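2020-02-07

Second week with the new cell in the Burnum hall. I slept badly and came in early, before Nisreen. The lights over line two were still off, so I drank my tea in the dark and read the shift plan. My name is now under "cell support" and no more under "assembly". It is only a word, but I read it several times.

For 14 years I put processors into boards with my own fingers. I know how it feels when the chip sits right, a very small quiet. Adi says the arm does not need this feeling, it needs the correct position. Today I stood beside it and watched it hold the processor over the open socket, and I noticed that I was holding my breath, as I did in my first September here.

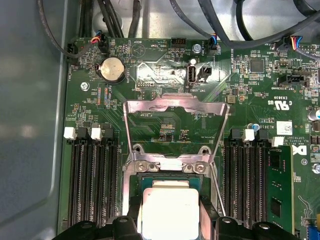
After lunch

Pascal called us together and said the target is 1000 boards before the Zidunwood order closes. He said also that no one loses the place. Jhosep asked if this is written somewhere. Pascal said he will ask. Zixuan looked at the floor.

My work now is to bring trays, to clean the grippers, and to press the green button when it stops. It stopped for me three times. The third time I found the reason myself, a tray not pushed fully in, and Adi wrote my name in the log. I was more pleased than I wanted to show.

My hands do not hurt this evening. My back does, from standing. Tomorrow I must ask Nisreen for a stool and return her the Lurkunum keys.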